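Plultomen egg cooker, reviewed after a winter of breakfasts
By Marcus Ridgeway

I bought the Plultomen in February to replace a saucepan and a timer. It cost 325 dollars at the Clernden homewares shop, which is a lot for something that cooks eggs, although it also poaches and will steam a small serve of vegetables. I've used it most mornings and have probably put nearly 100 eggs through it.

Setup took five minutes. You fill the base with water to the line, set the eggs in the rack, close the lid and turn the dial to soft, medium or hard. There is a piercing pin under the measuring cup. I stopped using it after the first week and haven't noticed any more cracked shells than before.
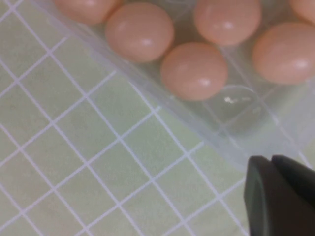 Soft is the setting I use most. With large eggs straight from the fridge the whites come out set and the yolks runny. Extra-large eggs need a bit more, and the dial has no marking between soft and medium, so you end up guessing. Hard is reliable. The yolks don't go grey and the shells peel well if the eggs go into cold water straight away.

Poaching is the weak point. The cups stick unless you butter them, and the eggs come out flat and a bit rubbery underneath. My old Okafor did this better and cost 90 dollars.

The base marks quickly with our hard water in Drikville. White vinegar clears it, but I'm doing that every Wednesday now. The lid is fine in the dishwasher. The buzzer is loud and can't be turned down.

I'd buy it again on sale for the boiled eggs. At full price I'd look at the cheaper ones first.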